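# Clearing the Perberg kitchen

Jeanine Van Beek is sorting the house on Perberg one room at a time, and the kitchen came up in July. The plan was simple: put everything without a proper place on the table, then decide. Green checked cloth down first, to save the tabletop.

Paper cups, spray cans, cloths, boxes and a knitted bundle all ended up together. The trash bin stands next to the table – less walking that way.
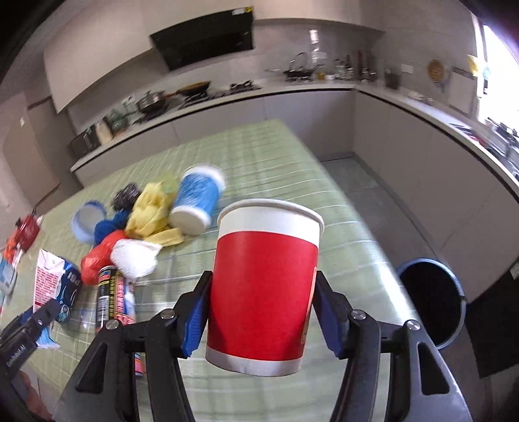

Textiles get sorted first because they take up the most space. Towels go back to the bathroom shelf, knitted things to the bedroom. Cans are checked for dates and stored upright under the sink.

The counters wait until the table is clear. Jeanine allowed 40 minutes for the small stuff and 2 hours for the cabinets. The hallway is next – 13 boxes, most of them still taped.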